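Demos, orders and everything else: frequently asked questions

Rorken is a small record label based in Otville, run by Heather Ellery and Bevan Doolan. We get the same handful of emails most weeks, so the answers are collected on this page. Please have a read before you write to us.

Do you accept demos?

Yes, between the start of January and the end of March. Outside those months the demo inbox is switched off and messages sent to it will bounce.

How should I send my music?

Send one private streaming link with three or four songs. Please don't attach files. A couple of lines about who plays on the recordings is plenty, and we don't need a press shot.

Will I get a reply?

If we want to hear more, yes, usually within six weeks. Last time the inbox was open we had 1448 submissions, and Heather listens to all of them herself, so we can't send individual feedback.

What sort of music do you release?

Mostly songwriters and small bands who record at home or close to it. Stondberg's first album and the two Lensa Bogale EPs will give you a fair idea. We don't put out dance twelves or metal, though we like plenty of both.

How many copies do you press?

It depends on the record. A first album is normally 300 on vinyl. The biggest run so far was 1000, for Mahuika by Yuzuki Tanabe, and there are 66 of those left.

Will you repress the first Stondberg LP?

Not at the moment. The band would like to remix two songs first — if that happens, mailing list subscribers will hear before anyone else.

When will my order be posted?

Orders go out on Tuesdays and Fridays. Anything placed after noon on those days waits for the next trip to the post office. Pre-orders are sent to arrive in release week. 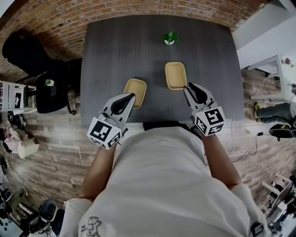
My record arrived damaged. What now?

Email the shop address with your order number and a photo of the sleeve or disc. We'll replace it if we have stock and refund you if we don't. Keep the packaging until you've heard from us.

Do downloads come with the vinyl?

Yes. The code is on a card inside the sleeve and doesn't expire. If yours is missing, write to us and we'll send a new one.

Can I use one of your songs in a film?

Ask Roman Piątek, who handles licensing. Tell him the song, the length of the clip and where the film will be shown. Student films are normally free of charge, but you still need to ask.

Do you sell to record shops?

Yes, direct, with a minimum order of five records across any titles.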